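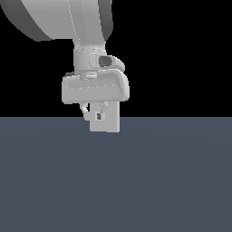 I have one afternoon on the simulator and no time to waste, so which matters more, the path the arm takes or where it ends up? That question reached the Vestascombe help desk in September and has come back in several forms. It depends on the task, and the answers below cover it along with the other things people ask before recording demonstrations with Gerno.

How do I choose between hand guiding and remote control?
Use hand guiding on the physical arm when contact forces matter, such as seating a plug or wiping a surface. Use remote control for simulated work and for any task where your own hands would block the wrist camera. Both methods write the same file type, but do not mix them within one training set unless you tag each episode.

Does the path matter, or only the final pose?
For free-space moves, the policy copies the path, including detours. A hesitation halfway down is recorded as a hesitation and will be reproduced. For grasping, the last few centimeters before contact carry most of the useful signal. Slow down there and keep the rest direct.

How many demonstrations are needed?
Our reference set for single-object pick and place holds 698 episodes. A usable first policy can be trained on far fewer, provided the start poses vary. Repeating one start pose teaches the arm one start pose.

Can I record in an empty world?
Yes. The default Gerno world loads the arm and a plain floor, with no objects. It is intended for practicing the controls and for checking axis directions. Episodes recorded there are marked "no target" and are left out of training by default.

Why does the arm move left when I push right?
The controller is set to base frame and you are probably thinking in camera frame. Open Input, then Frame, and select Camera. The setting is stored per user. It does not change episodes that have already been saved.

How are the gripper fingers controlled?
The trigger sets finger width as a continuous value. Releasing the trigger opens the fingers fully. If your task needs a partial opening, turn on Hold Width, which keeps the last value until the trigger moves again. Start each episode with the fingers in the same state. A set in which half the episodes start nearly closed and half start open takes longer to train and often produces a policy that opens and closes before moving.

How low can the gripper go?
The collision floor stops the fingertips 3 mm above the surface. This can be lowered in the world file. Depth is hard to judge from a single view in a world with flat shading and no cast shadows, so turn on the height readout before attempting low approaches.

What is Ridedeo, and do I need it?
Ridedeo is the playback tool. It replays an episode against the current world file and reports where the two disagree. You need it if you edited the world after recording. Otherwise it is optional.

Su reports "rate mismatch" on upload. What does that mean?
Su, the upload service, expects state and image streams at matching rates. The usual cause is a dropped image stream on a busy machine. Close other viewers, record again and check the rate line in the log. Gaps of up to 7 frames are filled automatically. Longer gaps cause the episode to be rejected.

Should I delete failed attempts?
No. Mark them as failed and leave them in place. Failed episodes are excluded from imitation training but are used to fit the success detector. Delete only those recorded with the wrong controller frame.

Can two people record into the same set?
Yes, with separate operator tags. Styles differ more than most people expect, mainly in speed. Check the speed plot after the first 12 episodes from each operator, and agree on a target before continuing.

Will a policy trained in simulation run on the physical arm?
Motion usually transfers. Camera-based grasping does not transfer from the default world, whose plain rendering looks nothing like a workbench. Use a textured world with random lighting, then add hand-guided episodes from the physical arm, tagged as described in the first answer on recording methods.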